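Home Notes Making About me Search

A pale green place to work

Meenakshi Sisodia
13/07/2025
Reading time: 4 minutes

In my last post I promised to write about the work surface, and two readers have reminded me of it, so I must keep my word. I was a little afraid that it is not an interesting subject. But I spend many hours leaning over it, and I have changed my opinion about it several times, so perhaps there is enough to say.

When we moved to Clanwood I worked on a dark brown table which belonged to my husband's aunt. It was a beautiful table and I was always worried for it. I put newspaper on it, and then the newspaper moved, and then I put a cloth, and the cloth had folds. Also I could not see anything. I like to repair small things and to cover old boxes and book boards, and a great part of my materials is black or dark grey. If I put down a black strip on a dark brown table under a lamp, I had to look for it with my hand.

So this spring I decided to have a plain rectangle in a light colour. I thought first of white. My friend Na, who does bookbinding much better than me, advised against it. She had a white one for two years and she said that in the evening it made her eyes tired, and every drop of glue looked like a small accident. Her own is now grey. I did not want grey, I grew up in a house with a grey kitchen.

In Grundberg, the shop behind the station, they had a sample card with greens on it. I took it home and looked at it in the morning and again with the lamp on. The one I chose is a very pale mint, so pale that in some light my daughter calls it white. I would say it is the colour of the inside of a cucumber. The paint was 35 pounds, which I found expensive, but the tin is large and there is still half of it in the cupboard.

I will describe the painting shortly. I sanded, I wiped, I painted one coat and was disappointed, because it was full of lines. I let it dry for longer than the tin says. Then I sanded again, very lightly, with 1000 paper, and painted a second time with a roller in place of the brush. This was much better. There is one corner where a hair of the old brush is still under the paint. I see it every day and I have stopped trying to take it out.

What I like most about the pale colour is how it treats dark things. Every long edge is clear. When I lay a black piece on it I can see at once if the edge is straight or if it goes a little to one side, and on the brown table I only noticed this when everything was glued. The walls are light too, so the whole place is rather quiet for the eyes.
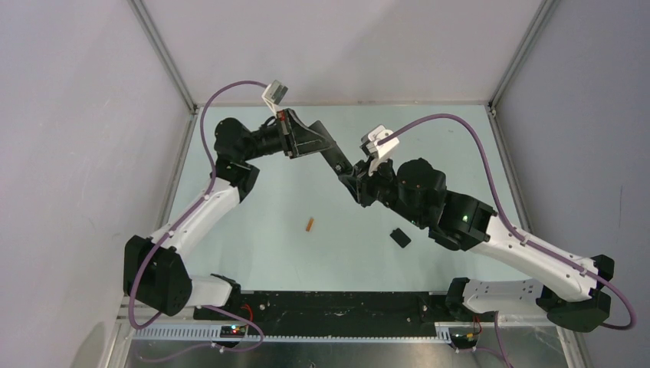

The other thing I have learned is about the handling of long pieces. For a long time I picked them up in the middle with one hand, as one picks up a ruler. With a short piece it makes no problem. With a longer one the two ends have their own ideas, and one of them always touches the wet glue or the cup of tea. Now I take one end in each hand, and I lift it well above the table before I turn it. I turn it slowly until it is diagonal, look at both long edges, and only then I bring it down again. It takes a few seconds more and I have spoiled much less since then.

Na holds them differently, with the palms under, like a tray. She has large hands. I tried it and dropped a cover board on my foot.

There was also the question of the length of the table. Mine is 111 centimetres long, and I believed that this was plenty. It is plenty for what lies flat, but when you hold something by both ends your elbows go out to the sides, and they need their own room! I had a shelf with jars standing on the left, too near, and I knocked against it so many times that I finally carried it to the other side of the room. If you are planning such a corner at home, sit down there first and move your arms before you put up any shelf.

About cleaning I can say only good things. A damp cloth is enough for dust and pencil. For dried glue I use the edge of an old plastic card. I once bought a spray called Anovik, which the lady in the shop recommended, and it smelled so strongly of lemon that we had to open the window in the middle of dinner. I do not use it any more. Somebody is welcome to have the bottle.

What I would do differently: I would round the front edge a little. After one hour my wrists feel it. My husband says he can do this in an afternoon with a plane, but then the paint must be repaired along the whole front, and I am not in the mood for more sanding in July. Maybe when the weather is cooler.

Several of you asked also which lamp I use. It is an old one with a bent neck, it has no name on it, and I am sorry that I cannot help more. The bulb is warm white. A cold bulb makes the green look like a hospital, I tried it for one evening and took it out again.

Next time I want to write about the paste, and why mine was full of lumps for a whole winter.

Older post Newer post

Contact | © Meenakshi Sisodia | Back to top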